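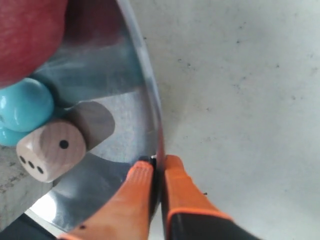 We've cleaned offices in Penrose and Sernmont for a good while now, and the question I get most is about carpet. So this is a thread on carpet in workplaces: what we do, how often, what it costs you if you skip it.

Most of the dirt in an office carpet is dry. It comes in on shoes. Grit, sand, dust off the parking lot. It sits down at the base of the pile and every footstep grinds it against the fibers. That's what makes a walkway look gray even after it has been cleaned. The fibers are scratched and they don't reflect light the same way.

Vacuuming matters more than shampooing. If you only have money for one thing, spend it on vacuuming. Entrances and main aisles every working day. Private offices can go twice a week. Under desks once a week if your people will move their bags.

A vacuum with a full bag is moving air and not much else. We change ours at half full. If you do your own cleaning, go check the bag tonight. I have opened machines at new accounts that were packed so tight the bag had to be cut out.

Entry mats. You want enough length that each foot lands on the mat a few times before it gets to the carpet. The small mat with the logo on it doesn't do that. We put 20 feet down at the Clavenov building in Penrose, in two sections, and the lobby carpet has held up well since.

Mats have to be cleaned too. A full mat gives the dirt back. Ours get vacuumed both sides and swapped out on a schedule. In October, when the rain starts, we swap them more often.

Spots. Blot, don't rub. White towel, because a colored one can bleed. Start at the outside of the spot and work in. Cold water first. Plain water takes out more than people expect, coffee included, if you get to it the same day.

If water doesn't do it, a small amount of mild cleaner in water, then rinse, then blot dry. The rinse is the step people skip. Leftover soap is sticky and grabs dirt off shoes, so a week later the spot is back and darker than before. Half the "permanent stains" we get called about are old soap.

Please don't use the spray can from under the break room sink. We can usually fix what's on the carpet. We can't always fix what was sprayed on it, and some of those cans have bleach in them. Bleach takes the color out and there's no cleaning that.

Gum: ice in a plastic bag, hold it there until the gum is hard, break it up with a dull edge, vacuum the pieces. Toner: vacuum only, with a fine filter, no water and definitely not hot water. If it's a big toner spill, leave it alone and call whoever cleans for you.

Deep cleaning. We use two methods. Low-moisture is a light spray of cleaner worked in with a pad machine. It dries in an hour or two and it's fine for keeping up appearances between the big cleanings. Hot water extraction goes deeper and takes longer to dry.

For a normal office, I suggest low-moisture on the traffic lanes every three months and extraction on the whole floor once a year. A medical front desk or a busy lobby needs more than that. A back room with two people in it needs less, and I'll tell you so.

Drying time is where a lot of jobs go wrong. Too much water goes down and not enough comes back up. We make extra dry passes, set out fans, and leave the air system running if the building lets us. The carpet should be ready to walk on by the next morning. If it's still wet at lunch, something was done wrong -- ask about it.

Carpet tiles are handy. A ruined one can be lifted and replaced before opening time. Keep a box of spares from the same batch. The one problem is that new tiles look new. What we do is take a worn tile from a similar walkway or corner, put it where it shows, and put the new one behind a door or under a cabinet.

Price. We quote by the square foot after a walk-through. A suite of about 3,000 square feet is one evening for a crew of two. I don't quote over the phone because I can't see your furniture from there, and moving furniture is most of the labor.

We did a 680-square-foot waiting room in Sernmont last month that took longer than an office three times that size. Every chair was bolted to the next one. The tenant had been quoted by phone by somebody else and the crew turned around at the door.

What to do before we come: pick up wastebaskets, cords, and anything fragile. Clear the floor under desks. You don't need to vacuum, that's on us. Leave file cabinets where they are, we go around anything that heavy. Let the alarm company know we're in the building -- this gets forgotten a lot.

New accounts at the Sikik office park are starting this month. We have evening slots open there and a few early mornings. Message here with your address and a rough size and we'll set up a walk-through.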